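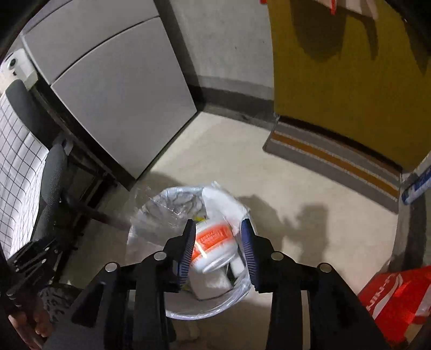
Bin by the black chair, lined, cabinet behind.

August, 4 pm. Liner trial, back office.

Bindu wants to move every room over to the Weven liners because the rep told her they stay put on a round bin. I have my doubts. The bag in this one is bunched up all around the rim and folded over the edge, same as any bag from the supermarket. If there is a special grip to it I can't find it.

Contents at time of checking: the white thing with the orange band (cup or package, didn't fish it out), a block-shaped bit of white packaging, a yellow scrap. Hardly a load. Leonardo says the bag "held up well." Held up against what? I'd like to see it with wet coffee grounds in it before I sign for 2,000 of them. Smallest order is 600, which would still last us past winter.

Volkan's other idea is moving the bin over against the tall gray cabinet so people stop throwing from the chair. Might help. My guess is they'll throw farther and miss more. The lower cabinet panel also has to stay clear, Zübeyde was firm on that.

To do:
- leave this bag in for 3 days, no swapping (Amado, that includes you)
- same again with the old liner, same bin, same spot
- ask Weven what "fitted" means in inches
- measure the rim. We quoted them a size from memory and I don't trust it

Packaging should go in recycling anyway. Raised that in the spring too.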